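Questions and answers about the robot at the packing bench

Brutwood, Atbridge site. For everybody who works in dispatch, returns and stores.

Many of you have asked about the robot since the meeting in the canteen. I have collected the questions here and answered them as well as I can. Some were asked by several people, so I put them together as one. If your question is missing, write it on the sheet by the time clock or tell it to me directly.

Veikko Kettunen, production engineer

What will the robot do?

It will take small parts one by one from a tray and put them in the pockets of the blister packs. At present this is done by hand at benches 3 and 4. The robot will not close the packs, print labels or fill cartons. Those jobs stay as they are.

Why this job and not another one?

We looked at the sick leave notes and at the complaints from customers. The filling job had most of both. The same small movement with thumb and finger is made all day, and many people in dispatch have told me about pain in the wrist. Also the parts have nearly the same shape, and this makes the programming easier. Carton packing would be much harder, as every order is different.

Will somebody lose their job?

No one at Atbridge will be dismissed on account of this robot. This was agreed in writing with the management before the order was placed, and a copy hangs on the board outside the office. I must also say clearly what the paper does not promise. It does not promise that a person who leaves or retires will be replaced by a new person. I was asked this three times, and I prefer that you have the answer from me.

Will my pay change?

Your basic pay stays the same. The piece bonus at benches 3 and 4 is a different matter, because the bonus was counted on filled packs. From September the people on these benches will have a fixed supplement. It is calculated from their own average of the last six months. If you think your figure is wrong, go to Honeylyn Macaraeg in the wages office and bring your slips with you.

How many packs must it make in a shift?

The supplier, Heinonen, has promised 2000 packs in one shift when everything runs well. The best hand shift we have on paper is 2412 packs, with two benches working. So the robot is slower than two good benches, and you were right to say so at the meeting. It can go on during the breaks, but we will not run it at night without people in the hall.

What happened in the first trial?

We ran it for part of a Wednesday and it filled 354 packs. Of these, 193 were good at the first check. The others had a part lying crooked or a pocket left empty. This is not a good result and I do not want to hide it. Most of the crooked ones came from the short clips, which turn a little when the fingers let them go. Heinonen is sending us pads with a different surface.

How does it hold the parts?

With a gripper that has two fingers. The black pads at the ends of the fingers are the surfaces that hold the part. They stand opposite each other, with the gap between them where the part must come. The silver arms under the pads are joined with screws, and these screws are on the weekly check list. Please do not tighten them yourself, even if you have the right key in your pocket. If a screw is turned without a new calibration, the pads will not meet as they should.

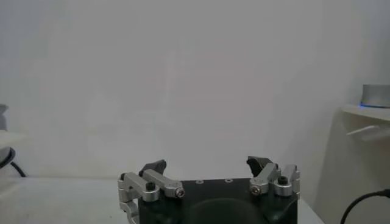 Can I put my hand near it?

When the robot is in running mode, no. Even at low speed the fingers can pinch. Press the stop button first, wait until the arm stands completely still, and then take out the part or the tray. If you are not certain that it is stopped, ask. It is never a problem to stop it, and you do not have to explain to anyone why you did it. Stops will not be written on your name.

Who will work with it?

Each shift needs two persons who can load trays, clear a fault and start the program again. We call them operators, but the work is the same grade as bench work until the pay talks in the autumn. Everyone from benches 3 and 4 can have the training first. After them it is open for returns and stores also.

What is in the training, and is there a test?

It takes two days, in paid time. The first day is safety and the handling of trays. On the second day you will use Drovusum, the program on the tablet, where the positions and speeds are set. There is no written test. You show the instructor that you can stop the robot, clear a stuck part and start again. If it does not go well, you can repeat it as many times as you need.

I am not good with computers. Can I say no?

Yes. Nobody will be forced to be an operator, and it will not be held against you. Please try the tablet once before you decide, for the screens have few words and big buttons. We have asked for the menus in Finnish, English and Tagalog. The Tagalog ones are not ready yet.

Does the robot film us?

There is a small camera near the gripper which looks at the place where the fingers work. The program needs it to find the parts. The pictures are kept for two weeks, so that we can look for the reason of a fault, and after this they are deleted. They may not be used for checking breaks or working speed. This is written in the same agreement on the board.

What will the people at benches 3 and 4 do instead?

Some will be operators. The rest will go to final check and to returns, where we have been too few for a long time. Honeylyn is making the list of wishes. Give her your first and second choice before the new shift plan comes out.

What if it does not work?

The trial goes on until the end of the year. Both hand benches stay in their place for the whole of that time, with all their tools, and can be used the same day if needed.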